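Galería: el rincón de caligrafía del taller de Geriswood

Fotografías y notas: Vidar Lindqvist
Publicado el 29 de marzo
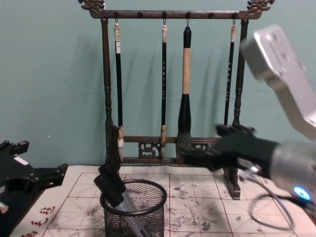

El taller de Geriswood abrió su rincón de caligrafía en noviembre, en la sala pequeña del primer piso. Hasta entonces se trabajaba en las mesas de encuadernación y había que recoger todo al terminar. Ahora el material se queda montado de una sesión a otra. Esta página reúne el perchero de pinceles con unas notas sobre su uso y los apuntes que nos piden quienes preparan un espacio parecido en casa.

El perchero
Madera oscura, barra superior larga con remates tallados en los dos extremos y dos montantes torneados con anillos. Abajo los une un travesaño con un panel calado. Tiene seis pomos pequeños bajo la barra. Lo compramos de segunda mano en una tienda de Rustad y llegó con un montante flojo, que se encoló antes de ponerlo en uso.

Los pinceles finos
Son tres, de mango negro y delgado, con una columna de caracteres blancos cerca de la parte alta. Se usan para letra pequeña y para firmar. En los cursos de iniciación se reparten a partir de la tercera sesión, cuando el grupo ya ha hecho trazos sueltos con pinceles medianos.

El pincel grueso
Tiene empuñadura forrada de color tostado y una cabeza grande de pelo gris parduzco. Sirve para caracteres de gran tamaño. Carga mucha tinta y conviene escurrirlo dos veces contra el borde de la piedra antes de llevarlo al papel. Para los principiantes resulta pesado; se les deja probarlo al final de la clase, con agua.

El tapete
Blanco, con cuadrícula de líneas rojas. La cuadrícula ayuda a centrar el carácter y a mantener el mismo tamaño en toda la columna. Cuando el papel es demasiado grueso para ver las líneas por debajo, se marcan los pliegues con la uña y se trabaja sobre ellos.

La pared
Verde azulada. Se pintó en dos manos antes de traer las mesas. El tono lo eligió el grupo de los viernes entre varias muestras.

Limpieza y secado
Los pinceles se lavan con agua fría o templada, sin jabón, hasta que el agua sale clara. Se aprieta el pelo con los dedos desde la base hacia la punta y se le devuelve la forma. Después se cuelgan por el lazo, con el pelo hacia abajo. No se guardan en tubos cerrados mientras estén húmedos. El grueso tarda bastante más que los finos, a veces hasta el día siguiente.

Tinta y papel
Para las prácticas usamos tinta líquida de Malbridge, en botella. La barra se reserva para las piezas definitivas. El papel viene en paquetes de 200 hojas y en un trimestre se gastan unas 2000 entre todos los grupos. Las hojas usadas por una cara se guardan para los ejercicios de calentamiento.

Montaje en casa
Basta una mesa firme, un tapete y algo donde colgar los pinceles. Si no hay perchero, sirve una barra de cortina corta con ganchos, siempre que quede altura suficiente para que el pelo no se doble contra la mesa. La luz debe venir del lado contrario a la mano que escribe.

Visitas
La sala se puede ver en horario de taller, avisando antes en recepción. En primavera una parte del material viajará a Fostville para un curso de fin de semana; las plazas se anunciarán en el tablón de la entrada. Quien quiera traer sus propios pinceles puede hacerlo, con el nombre escrito en una etiqueta atada al lazo.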